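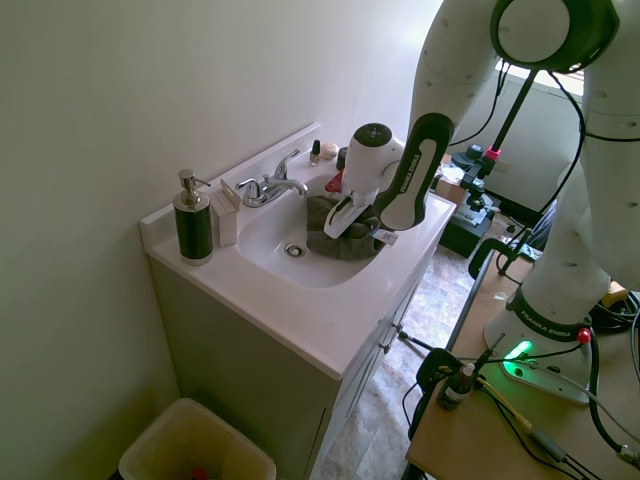 From the laundry trough

11/21/18

Well, the back bathroom at Zarkia is finally usable again and I've been in a cleaning mood ever since, so this month you're getting vinegar. Sorry to those who were hoping for the tomato column (it's coming, the seedlings are still sulking on the windowsill).

I started making citrus vinegar four summers ago when our lemon tree went berserk and I'd already given a bag to every neighbour who'd open the door. You stuff a big jar with peel, cover it with plain white vinegar, put the lid on and leave it in a dark cupboard for a fortnight. Strain it, top it up with the same amount of water, and there's your spray. I use 400 ml of vinegar to a jar and it lasts me most of a month, even with the grandkids down for the weekend.

It's lovely on taps and shower glass, and it shifts that chalky ring we all get from the bore water. Leave it on for 9 minutes while you boil the kettle, then wipe it off with an old flannel. I cut up worn-out towels and pyjamas for this and I haven't bought a cleaning cloth in years! Darker colours are best, they don't show every little mark and you won't be tempted to bleach them.

Please don't go near marble with it, or any natural stone. I did my sister's hearth once and there's a dull patch there to this day, which I hear about every Christmas. Keep it well away from bleach as well, the fumes are nasty and can properly hurt you. And grout doesn't love it, so I go back to bicarb and a toothbrush for the tiles.

Mandarin peel makes the nicest smelling batch by a mile. Orange is good too, grapefruit a bit bitter for my taste, and lime went a murky colour and smelt like a pub carpet. A sprig of rosemary in the jar is worth trying if yours needs a haircut like mine does. Make sure the peel stays under the liquid or it'll go furry on top and you'll have to chuck the lot.

I've put 23 little bottles aside for the Rind stall at the end of November, gold coin each, and if you bring your own empty I'll fill that instead. Clean jars with lids are always welcome too, just leave them in the crate by my side gate. Mind the dog, he's all noise.

Tomatoes next time, promise!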